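Painting over galvanized metal - primer or not?

Asked 2007-02-15 by balcombe_shed
Viewed 1,204 times

I have a galvanized feed trough I want to use as a planter by the front steps. Somebody before me painted it white and most of that has come off in sheets. I want to repaint it before May. Do I need a special primer or can I sand it and use ordinary outdoor enamel? The store in Rothe sold me an oil-based one and said it would be fine.

2 answers

Waltraud Meinecke
Take the enamel back. Oil-based paint reacts with the zinc and lets go after a year or two, and I would guess that is what happened to your white coat. What I do:

1. Scrape off whatever is loose. Use a plastic scraper first.

2. Go over the rest with 100 grit, lightly. You want to dull the zinc - don't go through it. Old paint that won't budge can stay if you feather the edge. A ragged edge like the one on this bin will show through the new coat.

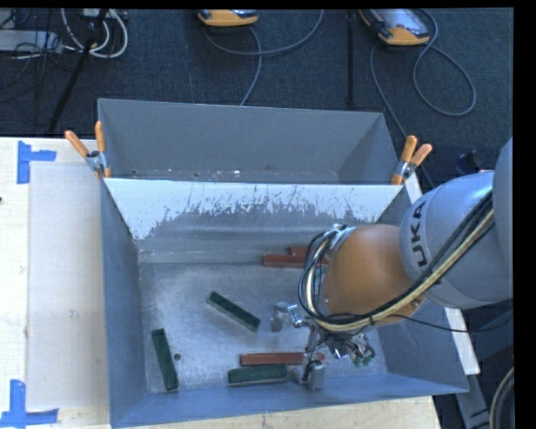 3. Wash with dish soap, rinse, then wipe down with white vinegar and rinse again.

4. Prime with a water-based primer that says galvanized on the can. Wait for a day above 60 degrees.

5. Two thin coats of acrylic on top.

Leave the inside bare if you are lining it.

clodow
I just used spray paint on mine and it's been ok so far. Didn't sand. It is under the porch though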